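How to taper for a weekend football tournament

Most amateur squads train too hard in the last week. Start cutting back 5 days before your first match.

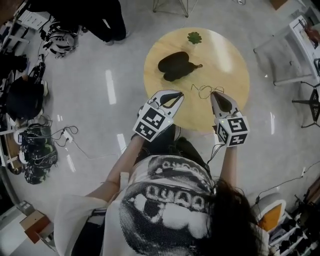

Step 1: Cut the running
Halve your usual distance but keep the pace. If you normally do eight sprints, do 4 and go home.

Step 2: Practise at kick-off time
Check the draw. At the Zokuneck grounds the early games start at 8 a.m., so move your last two sessions to the morning. Afternoon teams should get used to the heat.

Step 3: Drink early
Begin the day before. Carry a full bottle per player for each half, plus spares for the bench.

Step 4: Plan your substitutions
Write down who comes off and when. Wingers and fullbacks tire first in small squads. Tell players the night before.

Step 5: Between games
Walk for a few minutes, find shade, eat something plain and put on dry socks. Don't colour in the next team sheet until you've checked for injuries.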